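Where Does the Water Go When You Pull the Plug?

A plumbing page for curious people, aged eight and up

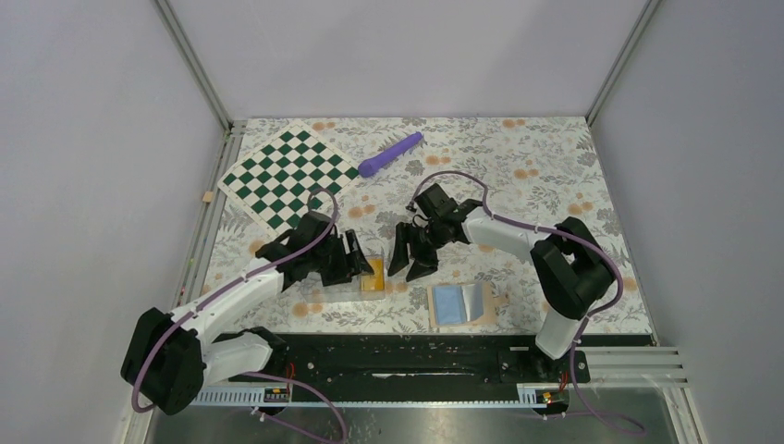 Most people think about the bath twice: once when they are told to get in it, and once when they are told to get out. After that, the plug comes up, there is a rude gurgling noise, and the water is gone. Nobody waves it off. But it has quite a trip ahead of it, and the first bit happens right under your feet.

The hole with the bars over it

The plughole is properly called the waste. Plumbers are not sentimental about names. It usually has a grid or a cross over it, which lets water through and stops larger things, such as flannels, toy submarines and small brothers' socks. It doesn't stop hair. Hair goes through, changes its mind, and hangs about just below, where it meets up with old soap and makes friends.

If you have ever seen a grown-up pull a long grey slimy thing out of a plughole and say a word you're not allowed to say, you have met hair and soap.

The bend

Look under the kitchen sink (ask first, because that is where the cleaning stuff lives) and you'll see that the pipe doesn't go straight down. It dips, comes back up, and then carries on its way. The dip is called a trap.

It looks like a mistake. Why make water go uphill when it was doing so well going down?

The answer is smell. Every drain in your house joins up, sooner or later, with the drain from the toilet. Smells are made of gas, and gas will happily drift up an empty pipe and into the room where you are eating your toast. So the trap keeps a little plug of water sitting in the dip all the time. Water from the sink can push through it. Gas from the drain can't get past.

Each time you wash your hands, the old water in the trap is shoved along and new water takes its place. You have been doing this job for years without being paid.

When the trap dries out

A trap only works when it's full. If a family goes away for a long, hot summer, the water in the dip can slowly turn to vapour and float off. Then they come home, open the door and blame the dog.

The cure is to run the tap. This is one of the few jobs in plumbing that costs nothing, so plumbers tend to mention it quietly.

Why it gurgles

Water going down a pipe needs air to follow it. If you turn a full bottle upside down, it goes glug, glug, glug, because the water is trying to get out while the air is trying to get in, and they have to take turns. A bath does the same thing at the end. When the water gets shallow, air is dragged down the plughole along with it, and the two of them argue all the way to the trap.

A small gurgle is only the bath saying good night. A big gurgle from the basin while somebody else's bath is emptying can mean that air is having trouble getting into the pipes, and a grown-up ought to know about it.

And the whirlpool?

Somebody will tell you that bathwater always spins one way at the top half of the world and the other way at the bottom half. They will say it with great confidence. The turning of the Earth really does steer enormous things, like storms. Your bath is far too small for it to bother with. Which way yours spins depends on the shape of the tub, and on which way the water was already sloshing when you climbed out.

Try it: make a trap

You need a clear bendy tube (a length of fish tank tubing is good), a jug of water and a washing-up bowl.

Hold the tube over the bowl in the shape of a letter U, with both ends pointing up. Pour in a little water until the bottom of the U is full. Now blow very gently into one end. The water moves up the other side, and drops back when you stop. That is your seal.

Blow hard and the water will leap out of the far end. Do point it away from anyone you need a favour from.

Things that should never go down

Cooking fat. It's runny when it goes in and solid a bit further along. Let it cool and put it in the bin.

Wet wipes, even if the packet is polite about it.

Paint, plaster and modelling clay. Plaster goes hard under water, as several people's fathers have found out.

Goldfish, living or otherwise.

Next time: why the toilet cistern knows when to stop filling, and what the floaty thing is for.

Words by Caroline Odera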